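The gym in Iltstead closed at ten, and at half past nine Najwa was still sitting in the machine with the orange backrest. She had the white headset over her eyes and she did not pull any weight.

"Where are you now?" asked Lutz.

"On the lake," she said. "It is very early. There is ice."

He had known her for 12 years and she had never told him about a lake. He stood before her and did not know what to do with his arms. Then she lifted her hands to the sides of her face, as if somebody had called her name across the water, and he lifted his also.
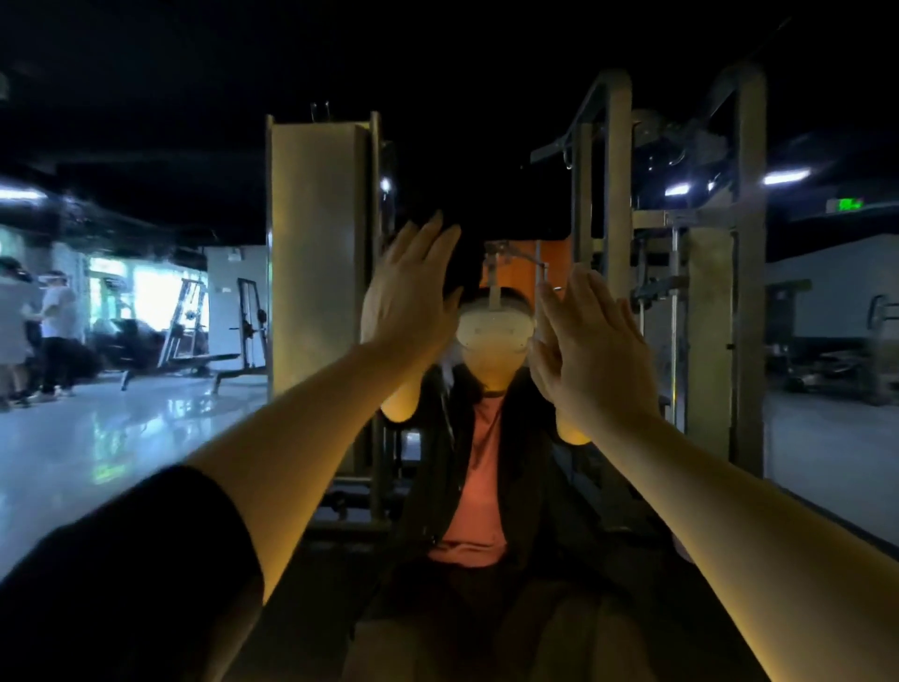 "Are you doing it too?" she asked.

"Doing what?"

"The hands. I can feel that you are doing it."

He kept them where they were. The light made them orange, like the hands of his father when he sat at the stove in October -- he had not thought of that stove for a long time. Behind him Orlando was talking to somebody about the price of the bus to Tonness.

"My brother is on the other side," said Najwa. "He is waving, but he is small. I think he is eight, or seven."

"Do you want to stop?"

"No. Two minutes more."

Lutz waited. His shoulders began to hurt. He wanted to ask if the brother had a name, and if the ice was thick enough to walk on, but he was afraid that his voice would arrive there too loud.

"Now he is going home," she said.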